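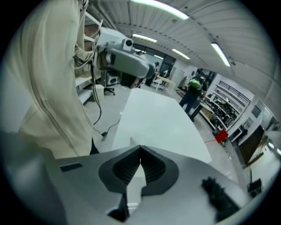 Long cream-colored coat with a hood. Coats like it are on our list.

Jobs and Calls > Paid Studies > Clothing

Thu 11 June | By the Quintero test desk

Wanted: 30 people who don't believe coat labels

Every rain jacket in the store says it keeps you dry. We have our doubts. Flivham is looking for people in Tunus to wear one coat for 18 days in July and write down what it did and didn't do.

You should walk outdoors most days, own no stock in a clothing company, and be hard to impress. If you have ever written "love it!" under a product after one wearing, please skip this call.

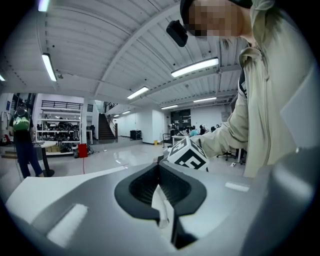
You'll fill in a short form each evening. It asks when you were out, what the weather did, and where the water got in. We don't want a star rating. Last time we read 3,336 store reviews and most of them were about shipping.

Coat makers don't pay for this and don't see your name. You get a flat fee after the last form, even if you hated the coat. Miss more than 3 forms and the fee is cut in half. The coat goes back to us.

To apply, send us a few lines about the worst coat you ever bought. Leave out your resume.

Related calls
Boot testers, Vomska
Umbrella survey: second round
Part-time form reader, Quintero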